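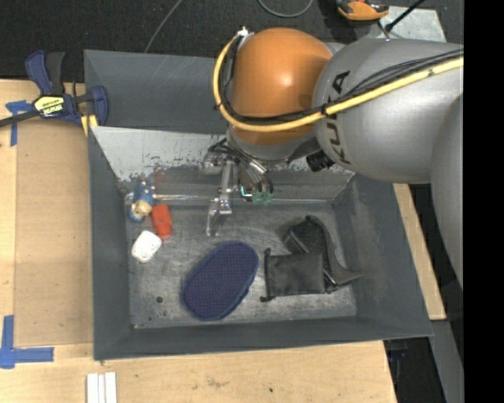
*Cinza-ardósia nas laterais, cinza mosqueado no fundo, laranja à direita.*

# Temen: nomes de cores em português

O Temen reúne 600 nomes de cores usados em português, do banal (`azul-marinho`) ao delicioso (`cor de burro quando foge`, que todo mundo conhece e que cada família jura ser uma cor diferente!). Cada nome vem com variantes de grafia, região de uso, flexão e, quando conseguimos apurar, uma nota de origem.

Começou como uma planilha para padronizar rótulos de novelos de lã e foi crescendo porque o assunto não acaba. Quem já tentou explicar a diferença entre grená, bordô e vinho no balcão de um armarinho sabe do que estou falando.

## O que tem no repositório

```
temen/
├── cores.csv
├── variantes.csv
├── origens.csv
├── teste.csv
├── notas/
└── scripts/
 └── tranari.py
```

- `cores.csv`: a tabela principal, uma linha por nome.
- `variantes.csv`: grafias alternativas, plurais e formas regionais, ligadas à tabela principal pelo campo `id`.
- `origens.csv`: notas de origem para 261 nomes. É a minha parte favorita do projeto e a que mais precisa de revisão.
- `teste.csv`: 100 frases anotadas, para quem quiser avaliar um extrator de nomes de cores.
- `notas/`: discussões longas demais para caber numa célula. A do "fúcsia" tem vida própria.

## Campos de `cores.csv`

| campo | tipo | descrição |
|---|---|---|
| `id` | texto | identificador estável, nunca reaproveitado |
| `nome` | texto | forma preferida, em minúsculas |
| `familia` | texto | azul, verde, cinza, marrom etc. |
| `flexao` | texto | `invariavel`, `regular` ou `oscilante` |
| `regiao` | texto | `BR`, `PT` ou `geral`; outras áreas vão em `obs` |
| `hex` | texto | valor de referência, pode ficar vazio |
| `obs` | texto | livre |

O campo `hex` é uma sugestão para pré-visualização na tela. Não use para tinta, tecido ou impressão. "Azul-petróleo" cobre uma faixa enorme, e reduzir isso a um código de seis dígitos já é um abuso que cometemos com certa culpa.

## Flexão

Aqui mora a diversão. Nomes vindos de substantivos costumam ficar invariáveis (`blusas laranja`, `paredes creme`), mas o uso real escapa o tempo todo, e `lilás` aparece flexionado em textos muito bem cuidados. Por isso existe o valor `oscilante`: ele marca os nomes que encontramos das duas formas, sem dar bronca em quem escreveu.

Nos compostos seguimos a regra de flexionar só o segundo elemento quando ele é adjetivo (`olhos verde-claros`) e deixar tudo parado quando ele é substantivo (`camisas verde-garrafa`). `Azul-marinho` e `azul-celeste` são invariáveis e estão marcados assim.

## Uso rápido

```bash
python scripts/tranari.py --familia cinza --regiao geral
```

O `tranari.py` só depende da biblioteca padrão. Ele filtra a tabela, junta as variantes e devolve CSV ou JSON (opção `--json`). Para buscar sem acento:

```bash
python scripts/tranari.py --busca "ardosia" --sem-acento
```

A codificação é UTF-8 e o separador é ponto e vírgula. Se a sua planilha abrir com "purpÃºra", escolha a codificação na importação e peça também para ela corrigir o acento, que em `púrpura` vai no primeiro u.

## De onde vieram os nomes

As fontes principais foram catálogos antigos de linhas e tecidos, cartelas de tinta e listas enviadas por leitores do boletim Brandes. Nomes comerciais que só existem numa cartela ficaram de fora, por mais bonitos que fossem. Entraram os que achamos em pelo menos duas fontes independentes.

As notas de origem foram revistas por Shoshana Haverford, que também desfez um nó antigo entre `carmim` e `carmesim`: no Temen anterior os dois dividiam um `id`, e agora cada um tem o seu.

## Limitações

- A cobertura do português europeu melhorou muito, mas ainda é desigual. `Encarnado` está bem documentado, os castanhos nem tanto.
- Angola, Moçambique e Cabo Verde quase não aparecem. Contribuições são mais que bem-vindas!
- As cores de pelagem de cavalo (`zaino`, `tordilho`, `baio`) estão incompletas e merecem um arquivo próprio.
- `teste.csv` tem muita frase sobre roupa e pouca sobre comida.

## Mudanças na versão 2

- Separador trocado de vírgula para ponto e vírgula.
- Campo `flexao` ganhou o valor `oscilante`.
- `carmim` e `carmesim` separados.
- Conversor para o formato Vamosex removido; ele vivia quebrando e ficou na etiqueta `v1`.

## Como contribuir

Abra uma issue com o nome, uma frase em que ele apareça e a fonte. Foto de etiqueta de novelo vale, bilhete de avó também vale (entra em `obs` até aparecer uma segunda fonte). A próxima rodada de revisão é em julho, e os verdes são os primeiros da fila.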